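Textiles and the Household, Week 4
Handout to go with the Tuesday lecture

Reading for this week: chapters 2 and 3 of the course reader. If you have only read chapter 2, sit near the back and look thoughtful.

What we are covering

Last week we left the household linen cupboard at the point where it stopped being a store of wealth and became a store of things nobody wants to iron. This week is about the cloth at the bottom of the pile: the rag, the duster, the dishcloth, the thing under the sink. Historians have written a great deal about lace. They have written much less about what was used to wipe up the soup, although far more people have owned a dishcloth than have ever owned lace.

The main problem is evidence. A good tablecloth gets listed in a will, marked with initials and left to a niece. A dishcloth gets used until it falls apart, and then the pieces get used. Very few survive, and the ones that do tend to have survived by accident, stuffed into a wall or wrapped round a pipe. So when we talk about ordinary cloth we are mostly working from three kinds of source, all of them unreliable in different ways.

Household accounts. These tell you what was bought, seldom what was made at home or cut down from something else. The Drurkton account book (extracts in the reader) records 217 purchases of cloth and mentions cleaning with it twice. One of those is a complaint.

Advice manuals. These tell you what the author thought other people should be doing. A manual that insists every cloth be boiled weekly is good evidence that somebody wasn't boiling them. Please do not write in your essays that "households boiled their cloths weekly" and cite a manual. I get six of these a year and I mind each one more than the last.

Spoken memory. Rich, warm, and wrong about dates. We will use the Bunditau interviews, in which almost every speaker remembers a grandmother who never threw anything away. Rekha Awasthi's article on these is short and very good, and you should read it before you read me.
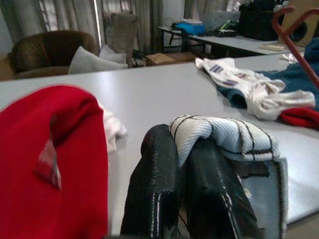 Notes by Savita Mathur
Revised September, with thanks to Girish Uniyal for the corrections

The life of a cloth

Pramila Tiwari's model, which I will call the Tiwari ladder because she is too modest to, treats a piece of cloth as something that moves down a series of jobs. A sheet wears thin in the middle. It is cut and turned, sides to middle, and becomes a worse sheet. Then it becomes a pillowcase, then a tea towel, then a floor cloth, then stuffing or paper. At each rung it loses value and, oddly, becomes more useful, in that people start reaching for it every day.

Two points to take from this. First, the ladder only goes one way. There is no known case of a floor cloth being promoted. Second, the rungs are social as well as practical. In many homes the question of which cloth could touch a plate and which could touch a floor was a serious one, and a newcomer who got it wrong heard about it for years. Several of the Bunditau speakers are still cross.

Lalit Shakya objects that the ladder assumes cloth starts at the top. Once cheap cloth was made for the purpose of cleaning, he says, it was born on the bottom rung and stayed there. His example is the Bruvero mill, whose order book lists 3,924 dozen kitchen cloths in a single year and hardly any sheets. I think he is right about the mill and wrong about the kitchens, where people went on cutting up old shirts as well. We will argue about this in the seminar. Bring an opinion, even a borrowed one.

Terms you should be able to use

Sides to middle: cutting a worn sheet down the centre and joining the outer edges, leaving a seam exactly where you want to sleep.
Huckaback: a rough, absorbent weave used for towels. Also fun to say.
Clout: an old word for a piece of cloth, usually a humble one.
Selvedge: the finished edge of a woven cloth. Not "the selfish edge", as one exam script had it.

For the seminar

Choose one cloth from your own kitchen and write 40 words on where it came from and what it used to be. If you don't know, say so, and say who in the house might. Do not wash it specially.

Essay titles go up after reading week - the one on lace is for people who have not been listening.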